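Shared shop at Plonby teaches a robot arm to take old computers apart

If you have walked past the Plonby workshop in the evening lately and wondered why the lights at the back were still on well after supper, the answer is that Meifang Cheng and her friends have been pulling computers to pieces again. They are doing it slowly and with great patience, and for most of this fall they have been trying to get a robot arm to do the pulling for them.

The project goes by the name of Skolano, which Cheng says was the name of a street she lived on as a student and has no deeper meaning than that. It started last winter with a pile of retired office desktops that came in when Clallex, the bookkeeping outfit on the second floor, moved to laptops and asked if anyone downstairs could use the towers. Plenty of people could, as it happens. The workshop has always had a soft spot for old machines, and the members who fix them up for neighbors were glad to have the parts. But somebody has to open each one, get the drive out, set the drive aside for wiping, and sort whatever is left, and after the first couple of weekends the cheerfulness had worn a bit thin.

"I had done so many of them that I was seeing those little latches when I closed my eyes," said Cheng, laughing. "And Zixuan was sitting across from me with an arm he'd been fixing up for months and no real job for it. So I said, well, give it mine!"

Zixuan Zhong took her up on it. He had been rebuilding the arm a joint at a time, and he bolted it down at the slotted aluminum table so that it could be moved a few inches this way or that without drilling fresh holes every time somebody had a new idea (and at Plonby somebody always does). The towers go on their sides with the panel off, and the gripper comes down from above.

They began with the hard drives, partly for the sake of the wiping and partly for the very practical reason that the cases in this batch don't call for a screwdriver there. The drives are held with plastic latches, and a latch is something a pair of mechanical fingers can at least hope to manage. 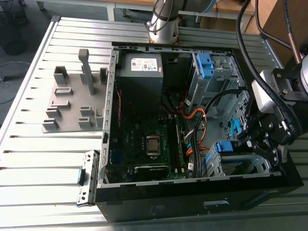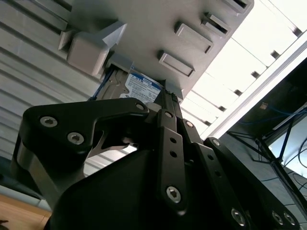
Zhong will happily talk about fingers for as long as you care to stand there. His first set was too wide and kept bumping the walls of the cage. The second set was narrow enough but bent. The ones on the arm now are narrow at the tip and stiff further back, and he is pleased with them, though he has already drawn up another set and would like someone with a better saw than his to have a look at the drawing.

The trouble these days is mostly cables. A drive in a desktop has a data cable and a power cable plugged into it, and while a person can hold the drive with one hand and wiggle a plug with the other, the arm has the one hand and has to do things in turn. Talha Bukhari, who writes most of the software, has been keeping a log of every try since the project began. As of this month the log stands at 1841 tries, and 1035 of those ended with a drive out of the case and set down somewhere sensible. He puts 607 of the rest down to cables, one way or another: snagged, still plugged in, or lying right across the spot where a finger needed to go.

"People hear those numbers and make a sympathetic face," said Bukhari. "But you should have seen the first hundred. I'd have been thrilled with ten. And every one of the bad ones tells me something, even if all it tells me is that I should have gone home an hour earlier."

Much of the improvement came from watching the cameras. There is one looking over the work from the outside and a small one riding along by the gripper, and Bukhari says the second has been worth more to him than any amount of reading, though it took some getting used to. Everything looks enormous and tilted, and a screw head you would never notice from across the room can block your whole view of a plug.

Shufen Kong came into it in a roundabout way. She had signed up for the October soldering evenings, got talking with Cheng at the sink, and ended up staying on to print the gray plates with small raised blocks that sit by the towers. The blocks are for little parts, the clips and brackets and so on, and their shapes have been through more versions than she would like to admit. Her rule is that if a part can be put in the wrong way around, it will be, so she prints, tries, grumbles and prints again. She has also become the person who decides when everyone stops for dumplings, and by all accounts this has done wonders for the mood.

Fengying Zou looks after the shop schedule and was, by her own cheerful admission, the hardest one to win over. The table takes up a good stretch of floor, and there was some worry among the woodworkers about having a machine swinging its elbow near people carrying boards. The group taped off the floor, hung a stop button on each side, and agreed that the arm moves only when 2 members are present and one of them is doing nothing but watching it. Zou has taken her turn as the watcher a good many times now and says she brings her knitting and does not get much of it done.

What comes next depends on who you ask. Cheng wants to move on to memory, where the latches are much smaller. Zhong wants his new fingers first. Bukhari would like to stay with the drives until the cable troubles come down a good deal more, and he has his eye on a secondhand controller from Stergiou, the surplus place by the rail yard, if it's still on the shelf when the shop's next round of dues comes in.

Whatever they settle on, the towers are not about to run out. There is another stack under the stairs, and Clallex has called to say it has found a few more in a closet.

Anyone who would like to come and watch is welcome after 7 p.m. on open evenings. Wear closed shoes, tie back long hair, and ring the side bell twice, because the front one can't be heard over the dust collector. Old desktops can be left inside the side door, but please, no more monitors for now.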